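To: Penotent site list
From: Seren Kemeys
Subject: Re: Cord bench and the two-arm booths, questions before Wednesday

Dear colleagues,

Thank you to those who replied to the notice sent in May, and in particular to Beca Rosser, whose message raised most of the points that others had also put to their supervisors. It is quoted in part so that the answers can be read beside the questions. Where a matter is still open, this is stated.

Beca Rosser wrote:

> The notice says that the winding and tying of cords on returned power
> strips will "move progressively" to the two-arm booths. Those of us on
> the cord bench would like to know what progressively means. Is there a
> date after which the bench closes, and if so, has it been set?

No date has been set. The booths will take plain white strips with a single cord in the first stage. All other returns, including reels, strips with a damaged sheath and anything with a moulded transformer on the lead, remain with the cord bench. Wenditent will not close the bench or reduce the number of places on it during the first stage, which runs for 40 working days from the day the booths begin to handle customer goods. They are handling test stock at present, and none of that stock leaves the building.

> We were told in the spring that nobody would lose hours. Does that still
> stand, and does it cover the Gittins building as well as ours?

It stands, and it covers both buildings. Contracted hours and grade are protected for everyone now on the cord bench, the test bench and the repacking line. The protection does not extend to overtime. Overtime on the cord bench has been high for a long period and the company expects it to fall. Colleagues who have come to rely on it should speak to their supervisor before the first stage begins, so that other shifts can be offered where they exist. It would be wrong to suggest that every hour can be replaced in this way.

> Who decides whether a strip that has been through the booth is fit to
> go out? At the moment the person who winds it looks it over as they go,
> and that is where we find most of the cracked plugs. A machine that
> only winds will not find them.

This was the point most often raised, and the first version of the procedure did not deal with it well. The inspection carried out during winding was never written into the job description, although it has been done every day. The procedure has been changed as follows.

1. Every strip is inspected by hand before it enters a booth. The inspection covers the plug, the full length of the cord, the sockets and the switch if there is one.

2. Inspection before the booth is recorded as a task in its own right, with its own time allowance. It is no longer treated as part of winding.

3. Every strip is electrically tested after it leaves the booth, on the existing test bench and by the existing staff.

4. For the first stage, 100 strips from each booth shift are set aside and looked over a second time by a member of the cord bench. The results go on the noticeboard as well as to the management meeting.

5. Any member of staff may stop a booth. The person who does so is not required to show that a fault was present.

> What happens to targets? If the booth does the easy ones and we are left
> with the awkward ones, our figures will look worse every week.

The company accepts this. The present target of 336 items per bench per shift was set on a mixed load in which plain strips made up the larger part. It will be suspended for the cord bench when the first stage begins. A new figure will not be proposed until the bench has worked on the altered mix for the whole stage, and it will be discussed with the bench before it is adopted. Individual figures for the stage will not be used in appraisals.

> Lastly, the training. Two people have been shown how to run the Drevine
> desk. Is it open to the rest of us, or has that been settled?

It is open to all. The first two places were filled quickly in order to begin the tests, and they should have been advertised. Further places on the Drevine desk will be offered to cord bench staff before anyone else, in order of length of service where there are more names than places. The training takes 48 hours in total, is given in paid time, and does not require any earlier experience with computers beyond what is already used on the test bench. Those who complete it will move to the desk rate for the shifts they work there. Those who prefer not to apply will not be asked for a reason.

Supervisors have asked for a plain account of the desk work. The operator sets the strip in the booth, starts the run, watches both arms, and steps in when the cord catches or drops. Winding a loose cord is simple for a practised pair of hands and remains difficult for the arms. During the tests, a good part of each shift has gone on stopping a run and setting it up again. Colleagues should expect the desk to be attentive work with a good deal of waiting in it, and several people who have tried it have said that they found it more tiring than the bench. Rest breaks at the desk will therefore match those at the test bench, including the additional afternoon break.

Three matters are not yet decided:

The position of the booths. The current bay is close to the goods door and those working beside it have reported draughts. An alternative bay in the Gittins building is being measured.

The use of recordings. The booth cameras record each run. The recordings are used to improve the handling of cords and may not be used to monitor staff. A written policy is being prepared and will be sent to this list in draft.

The second stage. Whether there is one will depend on the results of the first, and on the second inspection figures in particular.

A meeting will be held in the canteen on Wednesday at 2 p.m. for the day shift and repeated at 6 p.m. for the evening shift. Attendance is in paid time. Questions may be sent in advance, to the list or privately.

For those who work in the other building and have not been to the bay, two views of cord handling in a booth follow. The right-hand arm has the power strip in both.

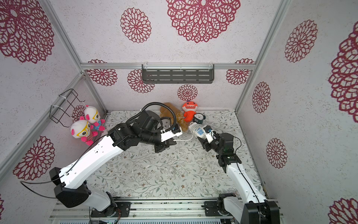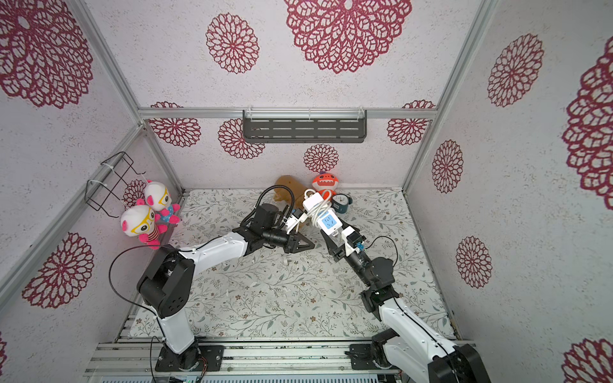
Seren Kemeys
Operations, Wenditent
Penotent

Reply to the list from Beca Rosser:

Thank you for the full answers. The bench discussed them at the morning break and I have been asked to send back the following.

We are content with points 1 to 5, and would like the second inspection to rotate so that it does not fall to the same person each shift. On overtime, we would prefer to see the expected reduction as a number of hours per week before the meeting, even if it is only an estimate. Four of us wish to put our names down for the Drevine desk and will do so through our supervisor.

We would also ask that the 2 p.m. meeting be allowed to run past the hour if questions remain. The last one was closed while people were still waiting to speak.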